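Letter Backdrops FAQ

Ordering, hanging, folds, clips, getting it back to us. If your question isn't on here, email and put BACKDROP in the subject line or it gets lost with the balloon orders.

What do I get?

One black cloth, a bag of clips, pins, and your letters in a flat folder. Letters come cut, not mounted. You pin them yourself. No stand included, ask if you need one.

How many letters can I have?

The basic set covers up to ten. More than that, tell us before we cut. Long names want smaller letters or two rows.

Can I have one word small and one word big?

Yes, people do this a lot. Small word on top, big one across the middle. Send us both words with the capitals exactly how you want them. We cut what you type. If you type "fast" you get a small f.

Do all the letters have to be the same color?

No. Pick a color for each, or say "mixed" and we pick. Outline is usually a darker shade of the same color, or something close. Pale letters show up best on the black. Dark navy and dark green disappear, we stopped offering them in September.

What's the white edge on some of the letters?

Paper margin. We leave it on the big ones unless you ask us to trim. Looks good on black, and the trimmed ones curl sooner. You can trim at home with regular scissors, go slow on the inside of the curves.

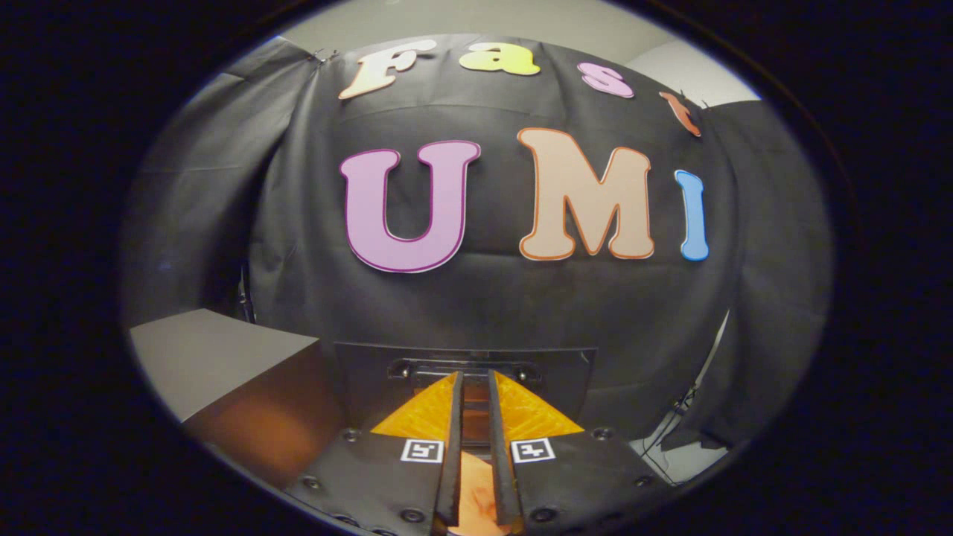
Posted by Juniper Montoya
Lindaleck Party Hire | Backdrops & Lettering
Updated Thu 10 October

Seven letters on black cloth, "Fast" small along the top and "UMI" large underneath. Lots of folds left in the cloth. If you want it flatter keep reading.

How do I hang it?

Top corners first. Clip one, walk the cloth over, clip the other, then step back and look before you do anything else. Fill in with more clips along the top edge if it sags. Loose folds are fine, most people like them, but you get creases running out from the corners if the corners are doing all the work.

Pins before or after hanging?

After. Always after. Pinned flat on the floor it looks perfect and then you lift it and everything slides or tilts.

My last letter keeps vanishing into a fold

Happens on the ends mostly. Pull the cloth sideways at the nearest clip, re-clip, then move the letter in a bit. Narrow letters like t and I are the worst for it. Wide ones like U can sag at the bottom with the cloth, put an extra pin low down on each side.

Can I iron the cloth?

Low heat, from the back, no letters on. Steamer is better. Do NOT iron the letters, they're paper. Someone always tries.

Can I use tape?

Not on the cloth please. It leaves a shiny patch we can't get out. Pins only.

Will the clips mark my wall?

Depends what you're clipping to. Clips need an edge or a hook, they don't stick to anything by themselves. We don't supply hooks. Check with your venue frist, Pustach Hall has it's own rail and wants you to use that.

Sizes?

Cloth is 300 cm wide by 200 cm tall. Measure your wall. Then measure again with the furniture where it's going to be.

Do you deliver?

Ninik and Tran, yes. Everywhere else is pickup. Delivery needs 2 days notice, more on holiday weekends.

Can I keep the letters?

Yes they're yours. Cloth, clips and leftover pins come back. Store letters flat, inside a book or between cardboard, away from sun. Yellow and pink fade quickest.

I lost a letter / spelled it wrong

Email us the letter, the color and which row it was in. Replacements are usually next day if we have the paper in. Upper or lower case, say which!!

How should I return the cloth?

Pins OUT. Check twice, run your hand over the back (carefully). Roll it, don't fold. Drop it at the counter or leave it with whoever is on the side door before closing.

Do you do numbers?

Yes, same price as letters. Also hyphens, hearts and stars. No logos.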